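Rindar Countertop Arm with the Metari Soft-Food Pack: A Long Look
Reviewed by Montserrat Jaramillo

I have been putting off writing this one up, partly because I kept wanting to try one more thing with it (my family will tell you this is how I am with every gadget that comes through the door). But June is here, the notes fill most of a spiral pad, and several of you have written in to ask whether the Rindar is any good with food that squashes. So pull up a chair, this may take a while!

The short version for the impatient: I like it very much, I have two real complaints, and I would buy the Metari pack along with it without thinking twice. The arm will do boxes and jars straight out of the carton, but steamed buns are another matter, and buns are what I wanted it for.

My test was the same all the way through. One bun in the steamer, a serving plate on its little black stand at the other side of the counter, and the job is to get the bun from one to the other looking like something you'd give a guest.

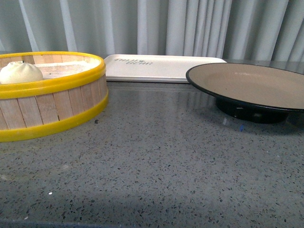 Setup and Everyday Use

Getting it going took me 41 minutes, and a good part of that was me reading the leaflet twice. You clamp the base, plug in the controller, and then walk the arm through the places it needs to know: the steamer, the plate, and a parking spot where it can wait without being in anyone's way. I was nervous about the gray speckled counter, which is polished enough to give back soft reflections, and I had read that shiny stone can confuse a camera. It gave me no trouble by daylight. In the evening with the overhead lamp on it did hesitate more, and I ended up switching that lamp off and using the one by the stove.

The steamer deserves a mention, because its rim stands up quite a way and the arm has to come in over the top, go down, and come back out the way it came. The Rindar's own reach routine handles this in one long, slow swoop that I found oddly soothing to watch. My brother-in-law Sunil Gazi, who had an older Brandão arm for years and loved it dearly, thought it was far too slow. He may be right if you are feeding a crowd. For a pot of tea and a plate of buns I was in no hurry.

Grip and Gentleness

I ran 200 transfers over the whole trial, with fresh buns to begin with and then, I confess, with some rather tired ones. At the factory grip setting I got thumbprints, or whatever you call them when there is no thumb. Turning it down to 20 on the dial fixed nearly all of that, and I wish the leaflet had said so on the first page. The black fingers are slimmer than I expected and pointed enough to get in close to a plate, so bring the arm down slowly when you teach it the plate position. The wrist camera is a big help there, and you get a nice close view of whatever you're reaching for.
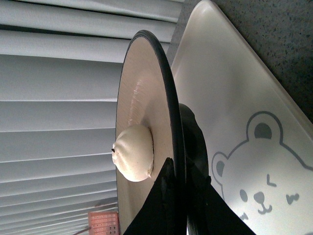
Wrist camera view, with the bun on the plate and the bear tray alongside.

Now for the complaints. The first is cleaning. The fingers come off easily enough, but there is a seam at the knuckle where flour paste collects, and I was in there with a toothpick more often than I'd like. The second is the price of the Metari pack, which adds 300 dollars to an arm that is already a serious purchase. Zavuvis sells a cheaper set of fingers that fits the same mount, and I did try them, but they were noticeably stiffer and I went back to the Metari ones the same afternoon.

Customer service was lovely, I should add. I called with a silly question about the parking spot and the young man stayed on the line until I had it sorted out, and then asked me what I put in my filling. (Pork, scallion, a little white pepper.)

I'm keeping mine on the counter through the summer, and dumplings are next on the list.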